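Appel à participants : le mouvement guidé change-t-il vraiment quelque chose à la maladie de Parkinson ?

Les promesses ne manquent pas : danse, tai-chi, respiration, « reprogrammation » du geste. Les preuves, un peu plus. La méthode Sutlow se vend très bien en librairie et nous voudrions savoir ce qu'elle vaut une fois le livre refermé.

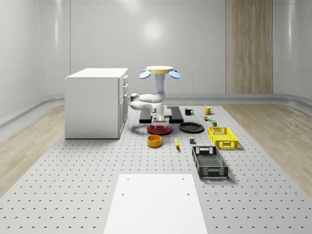 Vue de synthèse : grand plateau gris perforé, meuble blanc à tiroirs sur la gauche.

L'équipe d'Eduardo Falcão, à Prendberg, cherche 50 personnes diagnostiquées depuis moins de 5 ans. Cinq séances à partir d'octobre, salle 341. Un groupe suivra la méthode, l'autre marchera. Tirage au sort, pas de choix possible.

Nous ne promettons aucune amélioration. Vos traitements restent inchangés. Frais de transport remboursés, pas d'autre indemnité. Les proches aidants peuvent assister aux séances.

Convaincus et méfiants bienvenus. Inscription à l'accueil, le matin avant 11 h.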